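**Kütt residential park near Skoltville opens second section for long-term renters**

30 November 2023

The Kütt residential park, on the old fairground road outside Skoltville, has opened its second section to long-term renters. The park is owned by Tollolard, which bought the land in May and took over the first section with all its existing leases.

The new section has 18 spaces for park model homes and larger recreational vehicles. Eight of them are wide enough for a home with a covered porch at the side. The others are meant for trailers and smaller units, and have a gravel pad with one parking place next to it.

Every space is connected to town water, sewer and electricity. Natural gas is not yet available in the new section. Tollolard says that the gas line stops at the entrance of the first section and that the extension is waiting for a permit from the municipality. Until the line is built, residents may use propane, and tanks must stand on the concrete slab behind the home.

The monthly lot fee is $568. It includes water, sewer, garbage collection and snow removal on the park roads. Electricity is read from a separate meter at each space and billed to the resident every month. Residents of the first section will keep the fee which is written in their present lease until that lease ends, and after this they will be offered the same fee as the new section.

Internet is provided by Nullitel, which has put a cable to each pad. The connection is not part of the lot fee and residents are free to choose another company, although at present no other company has a cable in the park. Mobile phone reception is good on the upper road and weaker near the creek, so people who work from home should test it before they sign.

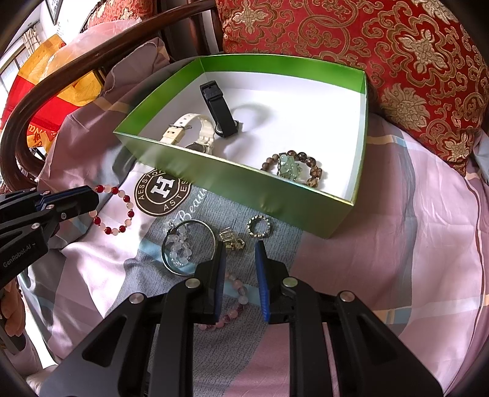 Leases are offered for one year or for two years. A renter who signs for two years pays the same fee during the whole period. For a lease of one year, the fee can be changed at renewal, and the park must give written notice of the change three months before. A deposit of one month is asked in both cases. It is returned within 30 days after the space is left clean and the pad is undamaged.

Homes must be in good condition and must carry a certification label. The park will look at photographs first and then at the home itself before it is moved in. There is no fixed age limit, but Tollolard writes in its rules that it may refuse a home with a damaged roof, broken windows or wheels that cannot be used. The skirting around the home has to be finished within 60 days of arrival, and its colour should be close to that of the home.

Two pets are allowed for each home. Dogs must be on a leash on the roads and on the path to the creek. A fenced area where dogs can run freely is planned behind the laundry building, but the fence has not been ordered and the park does not give a date for it.

The laundry building itself is shared by both sections. It has been repaired over the summer and has new flooring and better lighting. The machines take cards as well as coins. The building is open from early morning until ten in the evening, and residents can get in with the same key that opens the mail room.

Mail is delivered to boxes at the entrance. Residents of the new section will receive their box number together with the lease. Parcels which are too big for the box are kept in the mail room, and the office asks people to collect them in the same week, as the shelves are small.

Parking was the subject of most questions at the information evening in the Skoltville community hall. In the first section many homes have two vehicles and only one parking place, and in winter the second vehicle often stays on the road and blocks the plough. The new section has a shared gravel lot near the gate, where each home may leave a second vehicle without extra cost. Boats and utility trailers can be stored there too, for a small monthly fee that depends on their length. Vehicles without a valid plate are not accepted.

Residents also asked about the road. The part between the highway and the park gate belongs to the municipality and has been in poor condition for several years, with deep holes near the culvert. The municipality has put new gravel on it this autumn and says that it will be paved when money is found in the road budget. Inside the park, the roads of the new section are already paved, and the roads of the first section will be patched in the spring.

The first 4 homes have been moved in and connected. Three more spaces are reserved by people who are selling a house in town and wait for the closing date. A reservation costs one monthly fee, which is taken off the first payment. It holds the space for 90 days, and it can be extended once if the buyer of the house has asked for more time.

Moving a home during the winter is possible, but the office recommends speaking with the transport company early. The last curve before the gate is narrow, and a wide home needs a dry day and a pilot vehicle. When the thaw comes, weight limits are placed on the municipal road, and during this period no home can be brought in at all. The limits usually last some weeks, and the dates are posted at the municipal office and on the board by the mail room.

People who do not own a home can ask the office for the list of park models offered for sale by present residents. Tollolard does not sell homes and takes no commission on these sales. The buyer must be accepted by the park before the sale is completed, and must sign a new lease, because a lease cannot be passed from one person to another.

The park office is in the white building to the left of the gate and is open on weekday mornings. Visits in the afternoon can be arranged by telephone. Application forms and the park rules are available at the office, and a copy of both can be read at the Skoltville public library.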